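Notebook, Thursday, Binduvden bench

Sourdough hydration series, loaf set 9. Back at it after the October break and so glad to be! The starter came out of the fridge looking sulky, gray liquid on top, sharp smell, and two feeds later it was doubling in under 5 hours. I had half expected to have to beg a spoonful from the Levbridge kitchen.

Flour is the new Wurnis bread flour, opened this morning. Water straight from the tap, left to stand overnight in the jug. Room at 72 when I came in, 74 by lunch (the oven next door was on, note for next time).

Mixed the first dough at 8:40. Total dough weight 1,027 grams before the salt water went in, a bit more than planned because I was generous with the levain and couldn't face scooping it back out. Rested 30 minutes, then salt, then folds. What a difference from set 8! The old flour tore on the second fold every time, and this one stretched up past my wrist like a bedsheet. I called people over to look at it.

Folds at 9:20, 9:50, 10:20, 10:50. Skipped the fifth. The dough was already holding its edges and had those fat bubbles under the skin, and I'd sooner leave it alone than knock it flat. Small sample in the straight jar with the tape mark, as before. The jar is by far the best thing we added this year, I'd trust it over the clock any day.

Shaping went fine for the first two. Third one stuck to the bench, my fault, too little flour and too slow with the scraper. It got a second round and sat twenty minutes longer than the others, so don't read much into its height.

Scored with the curved blade. Long single cut on one, cross on two, and on three I tried the leaf pattern from the Dlamini sheet, which looked terrific going in and opened up into something more like a boot. The ear on loaf one is the best I've had out of that oven, thin and dark and properly crackly. I stood there listening to it cool for ages.
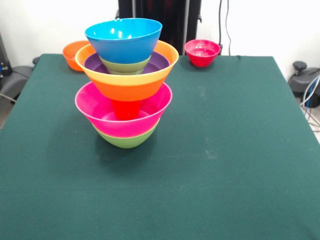
Levbridge wrote in the margin at lunch that the crumb on loaf two is tighter at the bottom than at the top, and that they would give the bulk another half hour before blaming the flour. Fair point, and the jar agrees: it was still a finger below the tape when I shaped. I got excited.

Set 10, then: same flour, same water, salt up a touch, shape only when the jar reaches the tape. Want to try one loaf cold overnight too, if there is shelf space in the fridge.

Starter fed at 4:15 and back on the shelf. Half of loaf one is in the bread tin, help yourselves, butter is in the door.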